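Rapport d'avancement à mi-parcours
Atelier « La table de Moddale » – équipement d'une salle commune pour les goûters et les repas partagés
Période couverte : de l'ouverture à la fin de janvier
Destinataire : fonds de soutien Clomis

1. Où nous en sommes

La convention nous demandait une salle, une table et des gens autour. Nous avons la salle depuis l'automne, la table depuis un peu moins longtemps, et les gens dès qu'il y a quelque chose à manger. Le calendrier annexé à la demande prévoyait l'ordre inverse, avec une « phase de mobilisation » de plusieurs semaines avant l'achat du moindre couvert. Nous l'avons raccourcie le jour où une habitante est entrée pour demander ce qu'on servait.

À la fin de janvier, l'atelier a tenu 40 séances. Le registre de présence comporte 202 signatures, dont plusieurs reviennent toutes les semaines et une que nous n'avons jamais réussi à lire. Le budget engagé s'élève à 1 296 euros, achats de fruits compris. Le détail par poste figure dans le tableur transmis séparément, onglet « Dépenses », et non dans l'onglet « Dépenses (2) », qu'il faut ignorer.

2. La table et ce qu'on met dessus

Le formulaire initial parlait d'un « plan de travail modulaire ». Il s'agit d'une table. Elle est recouverte d'une grande nappe blanche à relief géométrique, dans le goût de la dentelle, avec un plateau de verre rond et teinté sur une partie de la surface. La nappe a fait l'objet d'un débat que nous résumerons ainsi : une moitié du groupe la trouvait trop belle pour servir, l'autre estimait qu'une nappe rangée dans une armoire ne figurait pas parmi les objectifs du projet. La seconde moitié l'a emporté. La première surveille les taches.

Le verre a été ajouté pour faciliter le nettoyage. Il remplit cet office, tout en gardant la trace de chaque doigt avec une fidélité que nos feuilles d'émargement pourraient lui envier.

Le poste « fruits » mérite une explication, car il dépasse la prévision. Nous avions budgété des pommes. Les participants ont mangé les pommes pendant deux séances, poliment, puis ont demandé autre chose. L'assiette ovale à bord brun reçoit désormais ce que propose le marché : oranges, kiwis, prunes quand il y en a. Les kiwis sont ceux dont on parle le plus et qu'on prend en dernier, faute de petites cuillères. Un lot de cuillères est inscrit aux achats du prochain trimestre.
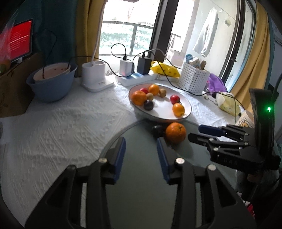 Photo : atelier La table de Moddale / projet Zusinley

Côté vaisselle, nous avons privilégié la simplicité et les couleurs claires, dont un bol bleu et une assiette rose pâle qui ont pris l'habitude de voyager l'un dans l'autre. La vaisselle de service, celle des grandes occasions, attend toujours une grande occasion. Nous proposons de retenir comme telle la visite du fonds Clomis, si elle a lieu.

3. L'éclairage et la question des prises

L'éclairage du plafond a été jugé « administratif » par les participants, et nous n'avons pas trouvé de meilleur mot. Une lampe de bureau blanche a donc rejoint la table. Son pied comporte deux compartiments cylindriques, que nous destinions aux stylos de l'émargement. Les stylos y sont remis en fin de séance par les personnes qui les y ont trouvés, ce qui laisse de côté toutes les autres.

Reste l'électricité. Une multiprise blanche à prises bleues est installée au fond de la table, derrière l'assiette de fruits, et les chargeurs y ont élu domicile. Leurs câbles noirs traversent ensuite la nappe avec beaucoup d'assurance. Nous avions prévu cette multiprise pour la bouilloire et la lampe ; le besoin de recharger n'était mentionné nulle part dans le diagnostic de départ, où l'on trouve pourtant trois pages sur la convivialité intergénérationnelle. Les deux se rejoignent à l'usage : on vient pour l'orange, on reste pour la prise.

Deux mesures sont à l'étude :
– une goulotte fixée à l'arrière de la table, pour que les câbles cessent de passer entre les couverts ;
– le déplacement de la multiprise vers le mur, qui suppose une rallonge, donc un câble de plus.

Nous penchons pour la goulotte. Le devis demandé s'élève à 165 euros, pose comprise, et peut être absorbé par la ligne « petit matériel » sans avenant.

4. Ce qui a moins bien marché

La séance « cuisine de Cabanatuan », proposée par des habitants qui y ont de la famille, a rassemblé beaucoup plus de monde que de chaises. Nous la considérons comme une réussite pour tous ceux qui étaient assis. Elle sera reprogrammée avec inscription préalable, et avec des chaises.

Le planning de rangement affiché près de la porte n'a pas été suivi. Il comportait cinq couleurs et une légende. Il a été remplacé par une feuille indiquant ce qui doit se trouver sur la table au moment de fermer (la nappe, l'assiette, la lampe), ce qui va à l'évier et ce qui se mange avant la prochaine séance. Depuis, la salle se ferme à l'heure, à un quart d'heure près.

Le questionnaire de satisfaction, enfin, a obtenu peu de réponses. La question ouverte « Que changeriez-vous ? » a suscité des propositions précises, principalement des mandarines.

5. Suite du calendrier

Pour le prochain trimestre, nous prévoyons de garder le rythme actuel et d'ouvrir un second créneau en fin d'après-midi, à 17 h 30, à la demande des personnes qui travaillent. Les achats à venir sont modestes : petites cuillères, goulotte, une seconde nappe pour permettre à la première d'aller à la machine. Nous demandons au fonds Clomis l'autorisation de reporter sur le poste « alimentation » le reliquat du poste « communication », l'affiche n'ayant pas été réimprimée. L'ancienne annonce toujours une « phase de mobilisation » et continue d'être lue avec intérêt par les gens qui attendent que la salle ouvre.

Les justificatifs sont joints, classés par mois. Les tickets du marché ont été photocopiés, l'encre des originaux pâlissant vite ; deux d'entre eux portent une marque de jus d'orange sans incidence sur les montants.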